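Buying a used prep sink for the back kitchen

3/4/25

The sink came on a pallet, strapped face down, with the legs in a separate bundle. I have been looking for a three-compartment sink since July, when the old one started leaking at the seam between the middle and right bowls. I patched it twice. The second patch lasted longer than the first, but I was putting a bucket under it every night and I got tired of that.

I run a small catering kitchen in Calberg. Two of us work most days and a few more when there is a wedding. The kitchen is long and narrow, and the sink wall is the only wall with a floor drain, so whatever I bought had to fit between the door frame and the water heater. That ruled out most of what the dealers had in stock. The standard units with a drainboard on each side are too wide for me. I needed one drainboard, on the left, and bowls deep enough for a stockpot.

I got three quotes. The first was from Rotich, who sell new. Their price was 2,000 delivered, with a faucet but without the drain baskets, and I would have had to wait for it to be made. The second was from a man who clears out closed restaurants. He had one for 400, but the drainboard was on the wrong side and he would not hold it while I thought about turning the whole wall around. The third was Jerumov, a used equipment yard out past the rail line, and that is where I ended up.

Kiprono Waweru showed me what they had. There were several sinks in the row, and he let me go over them for as long as I liked. I took a magnet, a flashlight and a tape measure. The magnet is of limited use. A lot of people will tell you that if it sticks, the steel is bad, but some perfectly good sinks are made of a grade that a magnet will hold to, and cold working around the corners of a bowl can make the other kind pull a little too. I used it mainly to see whether the bowls and the legs were the same metal. On the one I bought, the magnet slid off the bowls and grabbed the legs hard, so I knew the legs would be the first thing to rust.

The flashlight did more for me. If you lay it flat against the steel and look along the beam, you see every dent and every place where a weld was ground down. I found a repair on the front apron of one sink that I had missed completely in daylight. It looked sound, but the metal next to it was thin enough to flex under my thumb, and I passed on it.

What I wanted to see most was the inside corners. On cheaper sinks the bowls are folded and welded, with a tight square corner that holds grease no matter how you scrub. The better ones have a wide curve at the bottom so a sponge goes all the way in. The one I picked has curved corners on all three bowls. There are scratches on the floor of the middle one, probably from sheet pans, and a stain around the right drain that I have not been able to lift.
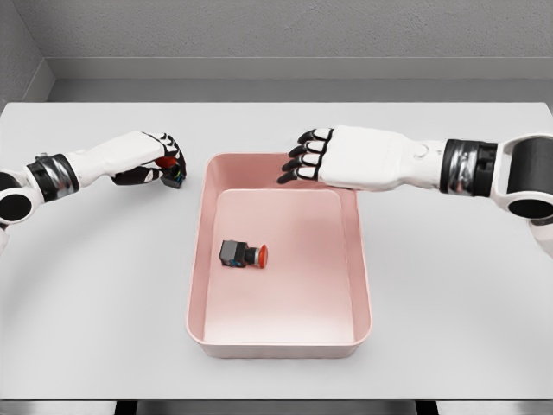 Wafula Mosoti wrote to me after I mentioned the stain in my last post, and his advice was to leave steel wool out of it altogether, because the bits break off in the scratches and rust there, and then you are cleaning up rust spots for a month. Use a paste of baking soda and a nylon pad, he said, and go with the grain. I have done that two evenings in a row. The stain is lighter. I will probably do it again on Sunday and then stop caring about it.

Installation took longer than I expected. The old sink was fixed to the wall with four screws and a great deal of silicone, and the silicone was the hard part. I cut it with a utility knife, then a putty knife, and in the end with a length of wire pulled back and forth behind the backsplash. The wall panel underneath was soft in one place where the leak had been getting in. I cut that section out, let the wall dry for a few days with a fan on it, and put in a new piece before anything else went up.

The legs have adjustable feet, and one of them was seized. I soaked it in penetrating oil overnight and it came free in the morning. You want the whole thing to fall very slightly toward the drains, but the drainboard has its own slope already, so I leveled off the back edge of the bowls and left it there. I poured a jug of water on the drainboard and watched where it went. A little stayed in the far corner. I turned the left front foot up half a turn and then it all ran off.

The faucet holes were the usual spacing and I was able to reuse my old faucet with new washers. I bought new drain baskets. The plumber connected the waste line to the floor drain with the air gap the inspector wants, and he charged me 200 for that and for moving the hot water shutoff to where I can reach it without lying down.

If I were doing it over, I would measure the drain positions before I measured anything else. I checked the overall width three times and the height twice, and I never wrote down how far the drains sat from the wall. They turned out to be 10 inches off from where the old ones were. It was fixable with more pipe, but it took away the space under the sink where I used to keep the sanitizer buckets. Those are now on a shelf by the door, and everyone has walked past it looking for them at least once.

I would also ask for the feet and the fasteners to be in a bag before leaving the yard. I was one bolt short for the cross brace and had to go back. Kiprono found me one in a coffee can and did not charge for it.

The old sink is out behind the building. The left bowl and the drainboard are still good, and I have been thinking about having it cut down to a single for rinsing vegetables outside in the summer. Josphat Kirui has a shop that does that kind of work and I have asked him for a price. He has not called back yet. If it comes to more than a used single would cost, it goes for scrap.

Next on the list is the shelf over the dish table, which has been sagging in the middle since last year.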